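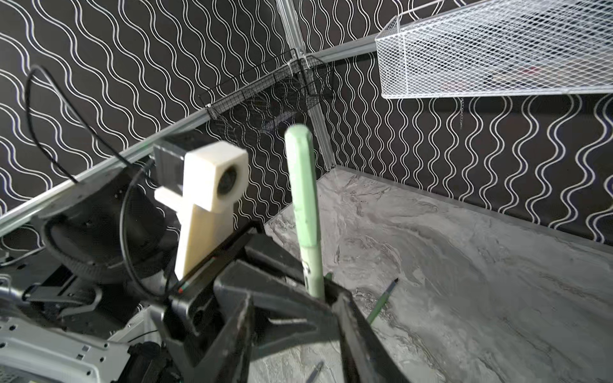
## Opening (keep it loose, no clicker yet)

- Hi everyone, thanks to the Stimbridge crowd for squeezing us in before lunch.
- Ask for hands: who's taught a kid to write their name? Who did it by holding the kid's hand? Leave a gap, people like this one.
- Tonight's demo table is at the back, come and have a go afterwards. You will be terrible at it for the first few minutes and that's fine!

## Green marker story

- Point at the marker. A pen, gripped upright between two fingers. I could watch this all day.
- We gave ourselves one job for the whole of May: pick up a pen, put it in a basket. No colouring, no cap removal (we tried, don't ask).
- 457 demonstrations by remote control, 17 by hand. Explain the difference slowly, people mix these up:
 - **By hand**: you grab the arm itself and walk it through the job. Lovely feel, but your own elbow keeps wandering into the camera's view.
 - **By remote**: you sit at the Grolthorpe controller and the arm copies you. Clean pictures, and you lose all sense of touch.
- Mention the little camera in the cream printed mount beside the fingers. It rides along with the arm, so wherever the wrist goes, the view goes too.

## What we learnt as teachers

- Our early demos were too good. Smooth, quick, straight to the pen. The policy trained on those had no clue what to do after a near miss.
- So we started fumbling on purpose. Come in crooked, stop, back off, try again. My favourite part of the whole project!
- Pens lying flat at odd angles are the hard ones. Do the wrist-turn mime here (put the water down first).
- Pausing matters. If you sit thinking for a couple of seconds, the robot learns to sit thinking too. Decide, then move.
- Eight people drove the arm, and every one of them had a different style. We kept the lot and tagged each run by driver in Nutness, our logging tool.

## If there's time

- Sembiring is the next version of the project: same arm, drawers and lids. 717 demos planned, mostly remote.
- Skip the latency slide unless someone asks. Short answer: lag bothers the driver much more than it bothers the training.

## Questions I'd expect

- *Do you need to be a programmer to do the teaching?* No. Our steadiest driver came from cake decorating.
- *Why not just script it?* We did, first. It worked until somebody moved the pen.
- *Does it get tired?* No, but I do. Keep sessions short and swap drivers often.

Leave the contact slide up and walk to the back table, spare markers are in my jacket.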